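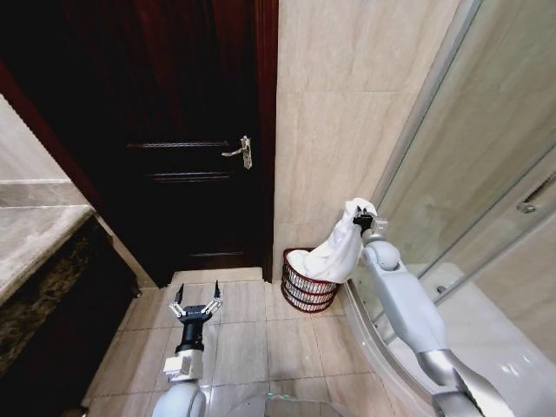 Better Light for the Bathroom Mirror: What We Learned in One Semester
Filed under: Student Work, Home Lighting
8 min read

When our group first sat down to choose a topic for the residential lighting course, we had grand ideas. One of us wanted to light a staircase, and another wanted to build a lamp from scratch (we still think that would have been fun!). In the end we settled on something everybody in the group had grumbled about at one time or another, the light people shave and put on makeup by. The mirror light in a bathroom gets used every single day, and most of us had grown up with one bright fixture over the glass that put a shadow under each eye and another under the chin.

Our question was a simple one. If you keep the same mirror and the same wall switch, how much does the position of the light change what you see in your own face? We also wanted to know whether people would pick a warm or a neutral white when they had both to compare, and whether what they picked in the evening was what they would pick in the morning.

We built our test wall in the Pletside workshop out of a sheet of drywall on a timber stand, with a plain rectangular mirror 60 cm wide screwed to the middle of it. The course had three fixtures on the shelf for us. The Bila is a short bar that goes over the mirror. The Sarıgül is a pair of slim vertical lights, one for each side, with frosted covers. The Wumano is a round mirror light with a ring of LEDs behind the glass, so for that one we had to take our own mirror down and hang the Wumano in its place, and that cost us most of an afternoon and one badly stripped screw.

We asked 28 fellow students to stand in front of each setup and do something ordinary, such as comb their hair or put in a contact lens, and then fill in a one-page form. We let them take as long as they liked. Some were in and out in a minute, and a few stayed to chat and ended up giving us our most useful comments, which we scribbled on the backs of the forms.

The side lights were the clear favorite. People said their faces looked even and that they could see along the jaw without tilting their heads back. The bar over the mirror did better than we had guessed once we moved it. We had first mounted it high, close to the top of the drywall, and the shadows were every bit as bad as the ones at home. Lowering it until it sat just above the glass softened them a good deal, though they never went away. The ring light was the one people called pretty, and several wanted it for themselves, but more than one wrote that it felt a little dim for close work – and we agreed, after trying it with tweezers.

Color was harder to sort out. In the morning sessions most people chose the neutral white, and in the evening sessions the warm white crept ahead. We would love to tell you this settles it, but our evening group was small and came straight from dinner, and the workshop windows let in daylight in the morning that we only covered for the last two sessions. If we did the project again, the windows would be the first thing we dealt with.

Our whole budget was 110 dollars, and the biggest single expense was the dimmer. It was also our biggest headache. The first one we bought made the bar flicker at its lowest setting, and we spent far too long blaming our wiring (the instructor had checked it with the power off, and it was fine). Swapping in a dimmer listed as suitable for LED loads cured the flicker. Please read the fixture's instruction sheet before buying a dimmer. We read ours afterward.

There are a few things we left out and still wonder about. All our testers were students, so we have no idea how an older person with weaker eyesight would rank the three. We never tried two kinds of light together, say the bar and the side pair on separate switches, although the testers kept asking for it. The stand is still up at the back of the workshop, and we have permission to use it through December, so the combined setup is next on our list.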